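Home Docs Data Releases Issues Contact

Skanis: hourly sound levels for shared workspaces

Version 2, maintained by Hegazy

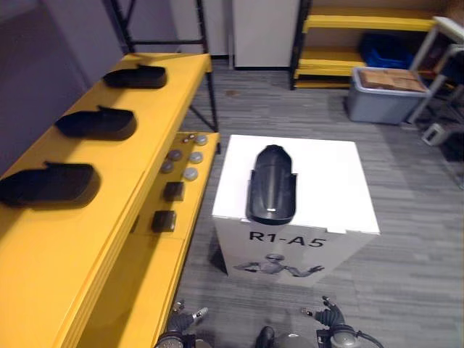
Black curved objects on a long yellow table.

Summary

Skanis is a tabular data set of A-weighted sound levels recorded in shared indoor workspaces. Each row is one sensor-hour. The data are meant for work on room acoustics, occupancy noise and simple forecasting baselines. No audio is stored or distributed.

Contents

- `levels.csv`: hourly levels, one row per sensor per hour
- `rooms.csv`: floor area, ceiling height, floor covering, ceiling treatment
- `sensors.csv`: sensor ID, room ID, mounting height, calibration offset
- `splits/`: room lists for train and test

The release covers 32 rooms. Every room has 2 sensors, one near the main door and one on the opposite wall.

Fields in `levels.csv`

- `sensor_id`: string, matches `sensors.csv`
- `hour_local`: integer, 0 to 23
- `day_index`: integer, counted from the first day of logging in that room
- `laeq`: equivalent level for the hour, dB(A)
- `l10`, `l90`: levels exceeded 10 and 90 percent of the time
- `flag`: 0 = valid, 1 = partial hour, 2 = clipped, 3 = no data

Rows with `flag` 3 keep their time fields and leave the level fields blank. Do not read blanks as zero.

Processing

Raw logger output was converted with the Drekthorpe scripts in `tools/`. Calibration offsets are already applied to `laeq`, `l10` and `l90`. Averages over several hours must be computed on the energy scale. An arithmetic mean of decibel values will read low whenever the levels vary.

Splits

The default split is by room. Splitting by row puts neighboring hours from the same sensor on both sides and inflates test scores. The Cusavard baseline in `baselines/` uses the default split and a seasonal mean.

Known issues

- Sensors in 4 rooms were restarted on a Wednesday, and `day_index` skips one value there.
- `ceiling_treatment` is self-reported by the site.
- Hours affected by the December clock fault are marked `flag` 1.
- Levels below the sensor noise floor are reported as the floor value.

Changes in version 2

Renamed `leq` to `laeq`. Added `l90`. Removed duplicate rows at midnight.

Contact: use the Issues page | © Hegazy | Back to top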